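Robot Learning Lab — handout 2, collecting demonstrations
J. Valderrama / notes typed up by Latifa Soliman

Read before your slot. Handout 1 (safety, e-stop, joint limits) still applies, not repeating it.

Recap from lecture. Imitation learning = policy copies what a person did. So the policy is only as good as the examples. Bad grasps in, bad grasps out. Most of last year's trouble came from the data, not the network — Nidia Palomino's group retrained the same model on a cleaned set and that was the whole fix.

Terms
Episode: one attempt at the task, start pose to finish pose.
Demonstration: an episode we keep.
Observation: camera images plus joint positions, same timestamp.
Action: the target joint positions sent at that step. Not the measured ones!! People mix these up every year.

Target for the course set: 615 episodes across all groups. Each group does 42 on the first task, then we look at them together before anybody records more.

Layout
Two arms, one table. Objects are ordinary stuff, small jars mostly, plus the red cube. Spread them out. Some upright, some on the tilted board, some on the bare wood. Don't line them up nicely, the policy will learn the line.

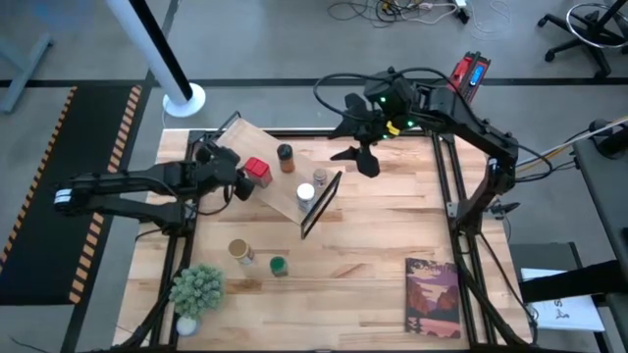
Page last changed 7 July 2019 by lsoliman

Cube on a slope is harder than cube on the flat. Fingers have to come in at the right angle or it gets nudged down the board. Go slowly on approach, then commit. Long hovering is a problem — the model sees lots of near-identical frames with almost no motion and learns to stop there. If you need to think, think before you press record.

The jar next to the cube matters as well. Clutter near the target is what we want in the set, otherwise it only ever works on a tidy table. But if you knock a jar over, finish or abandon, don't stop halfway and put it back by hand. Hands in view = episode discarded.

Second arm: park it clear unless the task needs both. Parked pose should vary a bit between episodes.

What to vary
- cube position and rotation
- which jars are out, and where
- start pose of both arms
- who is driving (swap every so often, styles differ alot)

What to leave alone
- camera. Do not touch the camera.
- table, frame, mounts
- control rate

Failures. Keep them but tag them. A missed grasp followed by a good recovery is useful, tag as "recovery". A miss and give up is "fail". No tag means we assume success and it goes striaght into training, so please.

Checking. Play back 2 episodes from the start of your session and the last one. Look for dropped frames, action and image out of step, gripper value stuck. Kelly Mottram has the playback script, it lives in the Tercombe folder.

Held-out set: Rosaura Chambi is recording this separately, with layouts you haven't seen. Don't ask her for them.

For next time: read the Villanueva notes on compounding error, sections 1 and 2. Come with one episode you think is bad and say why.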